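1/ I spent most of the spring replacing our kitchen table. Going to write down what I learned in case anyone else in Dundatlow has a small kitchen and a door that opens the wrong way.

2/ The old table was a rectangle that came with the apartment. Four seats on paper. In practice one short end was against the wall and one chair blocked the fridge, so two people could eat and a third could eat if they didn't want milk.

3/ First thing I did was tape shapes on the floor. Painter's tape, left down for a week. You find out fast where you walk. I cut the corners of the rectangle on every single trip to the sink.

4/ A round table of the same width gives you less surface. That's just math. What you get back is the floor at the corners, and in a narrow kitchen I wanted the floor more.
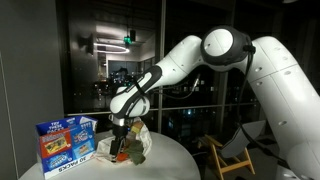
Round white table with a crumpled bag on it.

5/ Prices. The one I liked first was the Engelbrecht with the leaf, $1,549. Nice table. The leaf stores under the top, and you hit your knees on the hardware if you're over average height. I sat at it in the store for a while and kept hitting mine.

6/ The Tratden was $1,055 at Pravotov, no leaf. Solid feeling, doesn't rock when you lean on the edge. Test that in the store. Put both forearms on the rim and push down like you're getting up from dinner.

7/ Used is cheaper, obviously. I looked at three used ones. One had a burn ring, one had been painted over something sticky, and one was fine but the seller wouldn't let me take the legs off to get it down the stairs.

8/ Pedestal or legs? With a pedestal you can squeeze in an extra chair anywhere. With legs somebody always gets the leg. But a cheap pedestal wobbles, and no amount of folded cardboard fixes it. I'd take decent legs over a cheap pedestal.

9/ Color. I was set on dark wood until I brought home finish samples and put them under the kitchen light at 7 in the evening. The dark one made the whole corner look like a closet. White bounces some light back.

10/ White also shows every shadow, and the light fixture you have matters more than the table does. Look at a plain top at night before you decide. One bulb off to the side and half of it goes gray.
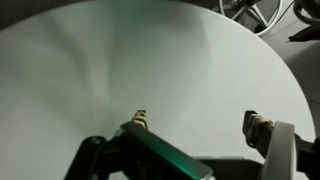

White top, uneven light. Gray shadow on one side, brighter toward the middle and right.

11/ Matte or gloss - get matte. The glossy sample showed fingerprints by lunch. Matte shows less, but tomato sauce and turmeric need to come up right away. Dish soap and warm water for everything else. I don't use the scrub side of the sponge on it.

12/ Measure the door. Then measure the turn after the door. A round top goes through on edge, so the number you need is the full diameter against the height of the doorway, plus room to tip it. Ours cleared. The base was the harder piece because it came already bolted.

13/ Delivery from Pravotov was up to 15 days and it took all of them. They text you a window the night before. The window was 8 to 2. They came at 1:50.

14/ Stuff will pile up on a round table the same as on any other. I thought the shape would discourage it. Mail, keys, a bag from the store, whatever was in your hands when you came in. A shelf by the door has helped more than anything about the table.
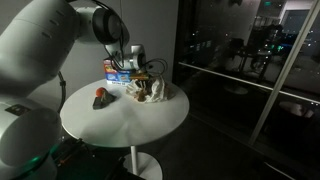

15/ Chairs. Don't buy the matching set until you've had the table for a month. We're using two old ones and two folding ones. Seat height to tabletop should leave you room to cross your legs, and the matching chairs at the store didn't.

16/ Rug under a kitchen table: no. I tried it. Round rug, looked good for a few days. Chair legs catch on it every time you push back, and crumbs go straight into the weave. It's in the bedroom now.

17/ Tablecloths are a pain too. The round ones come in set sizes and ours falls between two of them. Placemats are fine, but the rectangular ones overlap near the middle with four people. Get the wedge-shaped ones or skip them.

18/ Somebody asked if I miss the rectangle. Only when I roll out dough or cut fabric. For those I work on the counter now and do it in two goes.

19/ Total with delivery and felt pads was more than I planned, less than the Engelbrecht. I sold the old table in August to a guy two streets over who had a long skinny kitchen and needed something against a wall.

20/ If you've got a small round table and a bench that fits the curve, please post a photo with measurements. Every bench I can find is straight.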